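工作记录 手机与电脑同步的测试
11 Aug 2025

Skellelard 的同步客户端今天换到新版,装在 Skirnenthorpe 那边的两台笔记本上,手机端沿用二月的版本,没动。
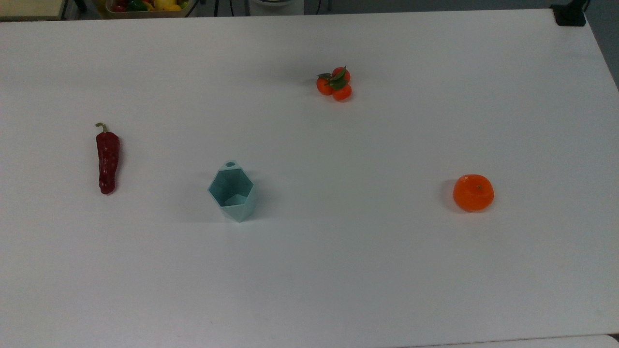 先测照片同步。测试目录里放了 2,537 个文件,走办公室无线网。第一遍传到一半客户端掉线,重新登录后从断点继续,没有重传前面的部分。日志里有 20 条超时,都落在同一分钟内,怀疑是路由器切信道,明天接网线再跑一遍对照。

短信转发正常,带表情的消息在电脑上显示成方框,换系统字体也一样。已记到 Farah 的问题列表里,优先级先填低。

通知这块问题多一些。手机锁屏超过十分钟,电脑端就收不到新通知,解锁后一次全弹出来。把省电限制关掉以后好了,可用户不一定肯关。Illia Vakulenko 说旧版有个保活开关,新版设置里我没找到,他回头去翻配置文件。

剪贴板:纯文本可以,超过 800 字会截断,没有任何提示。图片粘贴两次失败一次成功,失败时 CPU 到 100%,要手动结束进程。崩溃转储放在共享盘 Skesisska 目录下,文件名带了机器号。

还有一处小的:中文系统下设备名如果有空格,配对页会多出一个空白设备,点进去没反应。删掉空格重新配对就没了。

待办:
接网线重跑照片同步
保活开关,等 Illia 回话
剪贴板截断的长度在另一台笔记本上再确认
旧版安装包先别删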